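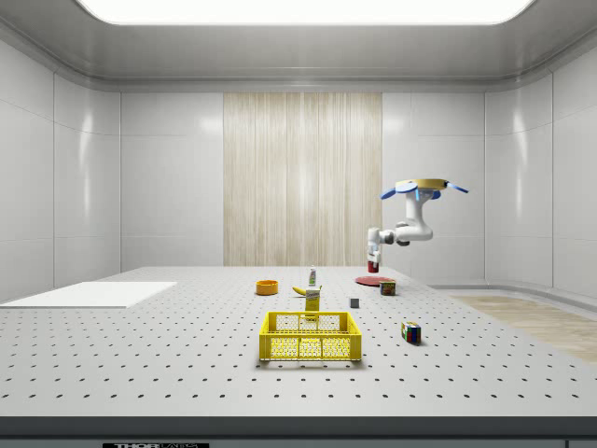

Ticket: Cell 3 returns line, operators re-sorting by hand
Site: Vasetti, returns hall
Opened by: Graça Sequeira
Assigned to: Aidan Tierney
Priority: Medium
Status: Open, waiting on site

Graça Sequeira, 08:45
Since the January changeover the arm stops whenever an item comes in that is not in the catalog. The operator has to clear the stop, take the item out and log it on the Jelturex terminal. There were 11 stops on the early shift. Two people used to sort at this station. Now one person does, and she also covers the label printer.

Aidan Tierney, 10:20
Logs pulled. All 11 stops are code 45, item not recognized. No gripper faults. The item catalog was last updated before the changeover.

Ionuț Vlad, 11:05
Loaded the new catalog in simulation and ran the mixed set. Four stops in the first run, all on small boxes. Lowered the match threshold for boxes - no stops in the second run. Not on the live cell yet.

Graça Sequeira, 13:10
Can operators clear a code 45 without calling the shift lead? Custódio walks over from packing every time.

Aidan Tierney, 13:40
Yes, it is a permissions setting. Needs sign-off from Henrique Vilela. Request sent. Catalog goes live at the next shift change if he agrees.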